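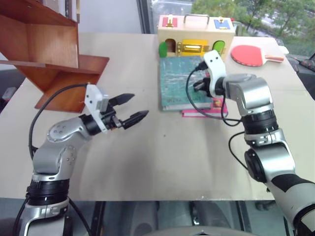

Archivo Savchuk de retrato editorial
Ficha de datos y notas de uso

Resumen

El Archivo Savchuk reúne 2000 retratos digitalizados a partir de negativos de formato medio, procedentes de encargos para revistas de moda y cultura. Cada retrato va acompañado de un registro con la publicación de destino, el tipo de iluminación, el estado del negativo y, cuando se conserva, la anotación que el fotógrafo dejó en la funda.

La colección está pensada para el estudio del retrato editorial: composición, esquemas de luz, selección de tomas, relación entre la hoja de contactos y la página impresa. También puede servir a docentes de fotografía que necesiten material con procedencia clara.

Contenido

retratos/ Archivos TIFF de 16 bits, perfil Adobe RGB.
vistas/ Copias JPEG para consulta rápida, perfil sRGB.
contactos/ Hojas de contactos completas, 77 en total.
registros.csv Una fila por retrato, codificación UTF-8, separador punto y coma.
publicaciones.csv Relación de revistas y números en los que apareció cada imagen.
LICENCIA.txt
CAMBIOS.txt

Campos de registros.csv

id: identificador único, formado por el prefijo SAV, el número de carrete y el número de fotograma.
encargo: nombre interno del encargo. Se repite en todas las tomas de una misma sesión.
fotografo: apellido. En los encargos compartidos van los dos, separados por una barra.
luz: natural, continua, flash o mixta.
fondo: papel, tela, pared, exterior u otro.
encuadre: rostro, busto, medio cuerpo o cuerpo entero.
marcada: sí o no. Indica si la toma está señalada con lápiz graso en la hoja de contactos.
publicada: sí, no o sin datos.
estado: bueno, rayado, velado o con hongos.
nota: transcripción literal de la funda, en el idioma original. Las palabras ilegibles aparecen como [ileg.].

Procedencia

Los negativos pertenecieron al estudio Savchuk, que cerró al jubilarse su última responsable, Oksana Semeniuk. Ella conservó las fundas y los cuadernos de encargos, y revisó personalmente la atribución de las sesiones dudosas. La serie más extensa es la que el estudio hizo para la revista Ferari, con portadas y páginas interiores de varias temporadas. Le sigue la de Pivstead, una cabecera trimestral de la que apenas quedan ejemplares en bibliotecas.

Las sesiones de Bohumila Kopecký se incorporaron en la segunda entrega. Trabajaba casi siempre con luz de ventana y un reflector, y anotaba la hora de cada carrete en la funda; esas horas están en el campo nota sin normalizar («16:30, nubes», por ejemplo).

Digitalización

Los negativos se limpiaron con pera de aire y pincel antistático. No se usó líquido salvo en los que tenían restos de adhesivo. La captura se hizo con un escáner plano de transparencias a 3200 ppp, sin reducción de grano ni eliminación automática de polvo. La inversión de los negativos en color se realizó por carrete, con una misma curva para todos sus fotogramas, de modo que las diferencias de exposición entre tomas se mantienen.

No se ha retocado ningún retrato. Las copias de vistas/ llevan un ajuste ligero de contraste y no deben emplearse para medir densidades.

Catalogación

Nam-gil Seok y Darmawan Jugah catalogaron por separado una muestra de 300 retratos y compararon los resultados. El campo con más desacuerdos fue luz, sobre todo entre continua y mixta. Después de esa comparación se redactó el criterio vigente: se anota mixta solo si se distinguen dos fuentes de distinta temperatura de color o si el cuaderno lo dice. En blanco y negro, sin cuaderno, se anota la fuente principal.

Limitaciones conocidas

Hay 55 retratos sin encargo identificado. Llevan el valor «desconocido» y se agradece cualquier pista.

El archivo refleja los gustos de unas pocas redacciones. Predominan actores, músicos y modelos; los retratos de escritores y científicos son escasos, y no hay retrato infantil.

En la serie Pivstead faltan los dos primeros cuadernos, por lo que el campo publicada figura como «sin datos» en buena parte de las filas.

Algunas fundas mezclan ucraniano, checo e inglés. No se han traducido.

Uso y licencia

Se permite la consulta, la cita y la reproducción con fines docentes y de investigación, indicando el identificador y el apellido del fotógrafo. Para portadas, publicidad o exposiciones hace falta permiso por escrito. Los derechos de imagen de las personas retratadas no están incluidos en la licencia. Si alguna de ellas solicita la retirada de su retrato, se retira de la siguiente versión y queda constancia en CAMBIOS.txt.

Forma de cita: Archivo Savchuk de retrato editorial, edición Bivov, identificador de la imagen.

Cambios recientes

1.2 Corregidos los perfiles de color de la serie Ferari. Añadidas las sesiones de Kopecký.
1.1 Nuevo campo marcada. Eliminadas filas duplicadas.
1.0 Primera entrega, julio.

Mantenimiento

Remigiusz Tokarz mantiene los archivos y responde a las correcciones. Al enviar una, indique el id completo, el campo afectado y la fuente en la que se apoya. Las correcciones aceptadas se publican con la versión siguiente.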